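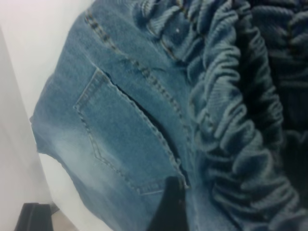 Products / Garment Handling / Laundry and Finishing

Clotent Folding Cell

The Clotent is a bench-mounted robotic folding cell for small laundries, hotel linen rooms and clothing repair workshops. It takes clean, dry garments one at a time from the work surface, flattens them, folds them to a set pattern and places them on an outfeed shelf. It is supplied by Skastton as a complete unit with arm, gripper, wrist camera, guarding and control cabinet.

Denim is the standard test fabric for the Clotent. A pair of jeans brings together most of the difficulties found in mixed laundry: stiff cloth, raised seams, patch pockets whose openings can catch a finger, and wash effects that run from deep blue to nearly white on the same leg. On garments which also carry a gathered or ribbed section, the gripper must deal with two materials that behave quite differently under the same pressure.

Can it do the whole job?

Customers often ask whether the machine can replace hand folding. At present it cannot do so for every load, and Skastton does not recommend that it be bought on that basis. The Clotent will fold flat items such as towels, pillowcases and tea towels without attendance. Shirts, T-shirts and plain trousers can be folded with an operator close by. Jeans, elasticated skirts and anything with a lining remain supervised tasks, and the operator should expect to straighten a garment by hand from time to time.

In our own trials the cell completed 67 per cent of denim folds without help. The remainder were stopped by the operator or by the machine itself, most often when a waistband had rolled under or a finger had closed on two layers where one was wanted. The figure applies to the current software release, Pramanik, and will be revised when the next release is issued in June.

"We would sooner publish a modest figure that a customer can repeat on site," said Rajitha Mondal, Head of Product Assessment. "A linen room working mainly with towels will see a much better result. A denim repair shop should plan its staffing with our figure in mind."

How the cell works

The wrist camera views the cloth at close range and the software looks for edges, seams and pocket outlines. These are used to judge which way the garment is lying before a grasp is attempted. Contrast stitching is helpful in this respect. Black garments with black thread are the least reliable, and additional side lighting is available for sites that handle many of them - please ask for the Prader lighting kit when ordering.

The gripper has two fingers with replaceable pads. Grip force is set by fabric group from the control panel and should not be raised to overcome a poor grasp, as this may mark delicate cloth.

Supplied with the unit

Folding arm with two-finger gripper
Wrist camera and cable
Control cabinet and operator panel
Guard panels with interlocked door
Spare finger pads, 5 pairs
Printed operator guide

The work surface is not included. A smooth, pale, matt top is advised, as strong reflections interfere with edge detection. Patterned tops should be avoided.

Not suitable for

Wet or damp laundry
Garments with loose belts, chains or open pins
Knitwear with an open or lace structure
Sorting, pairing of socks or turning garments the right way out

Turning garments the right way out is the request we receive most often after folding itself. It is under study, and no date has been set for its release.

Installation and training

Installation is carried out by Skastton engineers and normally takes 2 working days, including a trial with the customer's own garments. Operators are trained during the same visit. Sites are asked to provide a mixed sample of clean items, including those they consider most awkward.

Enquiries concerning site surveys, trial folds and lease terms should be addressed to Kamrul Wickramasinghe, Customer Installations. Sample garments sent for a trial fold will be returned with a written report and a note of the settings used.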